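Filed under: Handouts, Play and Early Years, Evening Course
Posted in July by Lorne Charbonneau
7 comments · 40 shares

Week 4 notes: Loose bricks on a table

Hello again everyone, and thank you for staying back last week to help me stack the chairs. These notes cover what we talked through in the second half, plus the bit I rushed at the end when the hall lights started going off on us. Please print them if you like paper (I do), and leave the margins for your own scribbles.

We've spent three sessions on blocks, meaning the big wooden ones, and a fair few of you asked when we'd get on to the little studded building bricks that every family seems to own a tub of. So now we have. They behave quite differently in a child's hands. A wooden block sits where gravity lets it. A brick stays where it's pressed, and that one small click changes the whole conversation, as anyone who has tried to separate two flat ones with their fingernails will know!

Setting out

My strong preference is for a handful of bricks on a bare table over a full tub on the floor. Eduard Vondráček, who taught me most of what I know and was never shy about it, used to empty the entire Skosard centre tub, all 893 pieces of it, in front of new staff and ask them to find a yellow one with four studs. Then he'd put out a small scatter on a clear tabletop and ask again. You could feel the room relax. Children are no different from the rest of us in this, and a three-year-old facing a mountain of plastic will very often just stir it.

So: a few pieces, spread apart, with some of the little tabletop left showing between them. Leave some pieces single and join a few together before anyone sits down. A small stack of two or three colours works as an invitation. The child can copy it, add to it, knock it over or pull it to bits, and all of those are worth watching.

Mixing colours

We had a lively disagreement about this, and I've thought about it on the bus since. Some of you sort by colour before the children arrive, and I can see the appeal, especially if you're the one who tidies up. I'd still say mix them. Pink on purple, or red beside white, gives you something to talk about that a row of identical reds doesn't. "What's under the pink one?" is a lovely question for a child who is just getting hold of over and under. Try "which one is in the middle?" as well, with a stack of three, and be ready to wait a good long while for the answer.

Standing up and lying down

Put one stack upright and lay another on its side. Older children will usually name them (a tower, a bridge, a sleeping dog) and younger ones will want to stand the fallen one up. The narrow stacks are fussier, being only as wide as a single brick, and small hands tend to bump them on the way in. Let the bump happen. If you steady the stack every time, the child never gets to feel how softly it needs to be approached.

Taking apart

I said this twice in class and I'll say it again. Pulling apart is harder than pushing together, and it comes later. Show the wiggle, side to side, and don't use teeth, however tempting. At Alvarado Street we kept one stubborn stack on the shelf for months as a sort of challenge, and the children checked on it every morning.

Packing away

Keep it short and part of the game. Everyone takes one piece, walks it to the container, drops it in and comes back for another. It's slow. Bring your tea.

For next time

Please set out a scatter of your own at home or at work and write half a page on the first five minutes. If you've no child handy, an adult will do very nicely, and my brother-in-law was a delight. The reading is the Mududia booklet, the chapter on small construction, and you can skip the part on storage unless you're keen.

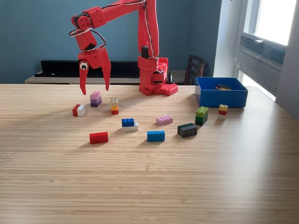

One more thing on the half page. I'd like you to write down what the hands did before you write down what you think it meant. Which piece was touched first, was it lifted or pushed, did it go back where it came from? Spelling doesn't matter to me and neither does neatness. Bring it along at 7, and if you have spare bricks you can part with, pop those in your bag too.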